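Ivside Children's Science Pages
Light and Shadow, part 3

Why does a round thing look round?

Find a can, a cup or a cardboard tube and stand it near a window. Now close one eye. You can still tell that it is round, even though you haven't touched it. Your eyes are using the light to work out the shape.

A shape like a can is called a cylinder. It has a curved side and two flat ends. Pipes, candles and rolls of tape are cylinders too, or close to it.

Light and the curved side

Light travels in straight lines. When it hits a flat wall, most of the wall faces the light in the same way, so the wall looks much the same all over. A cylinder is different. One part of it faces the window and gets plenty of light. Next to that, the side begins to curve away and gets a little less. Farther along it gets less again.

The color doesn't jump from bright to dark. It changes bit by bit. Artists call this shading. If you draw a rectangle and shade it darker toward one side, it starts to look like a tube.

The color can seem to change as well. A pale blue cup may look almost white where the light is strong and grayer on the other side. The paint on the cup is the same all the way around.

Shiny and matte

Some surfaces are smooth and shiny. They send a lot of the light back in one direction, and you see a small bright spot or line. This is called a highlight. Other surfaces are matte, the word for not shiny. They scatter the light in many directions, so the bright part is wide and soft.

Soft cloth scatters light too. Black cloth also soaks up most of the light that lands on it – that is why folds in a black sweater are hard to see. You have to look for the places where a fold catches a bit of light.

Shadows with soft edges

A shadow forms when something blocks the light. Shadows can have sharp edges or soft ones. A small light, such as a flashlight across the room, makes sharp edges. A big light, such as a cloudy sky outside a window, makes soft ones.

Distance matters as well. Hold your hand close to a piece of paper under a lamp. The shadow is dark and clear. Lift your hand slowly, and the edge turns fuzzy. The fuzzy part has a name, the penumbra. Some of the lamp's light gets there and some of it doesn't.

When a shadow falls on a cylinder, it bends around the curve. A straight ruler can make a curved shadow.

Try it

You need a cardboard tube, a dark sweater, a lamp and a ruler.

Bunch up the sweater on a table and stand the tube in the middle, so that the cloth holds it up. It can lean a little. Turn on the lamp and put it to one side, about 12 inches away.

Find the brightest part of the tube, then the darkest. Hold the ruler between the lamp and the tube and tip it until its shadow bends. Now move the ruler nearer the lamp. Draw what happens to the edge.

Words to know: cylinder, shading, highlight, matte, penumbra.
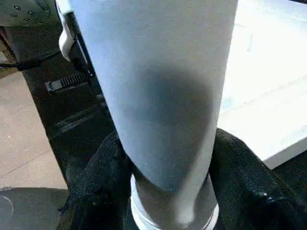
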